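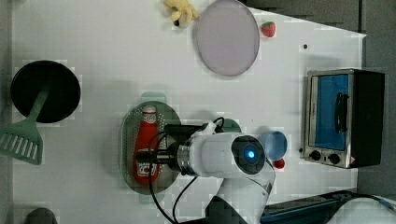 Leonor Magalhães

The arm at Woltach ran 16 cycles before the tea break. Monique Pons logged each one: ketchup bottle, tray, release, return. Until June she had laid the table herself, 800 settings a month, by hand.

Her new title was supervisor. The duties were to watch, to reset the blue cup, and to press the key when the arm stopped.

At cycle 17 it stopped over the bottle. The manual allowed four minutes for a fault to clear. She waited three, then moved the bottle a finger's width to the left.

The log had no field for this. She entered "cleared" and started cycle 18.

Recent stories
Night Shift at Calado
The Kirkska Valve

Comments
tobyr: The missing field is the whole job where I work.
Anke: Would she get the three minutes back?

Contact | Copyright Trikumitz | Back to top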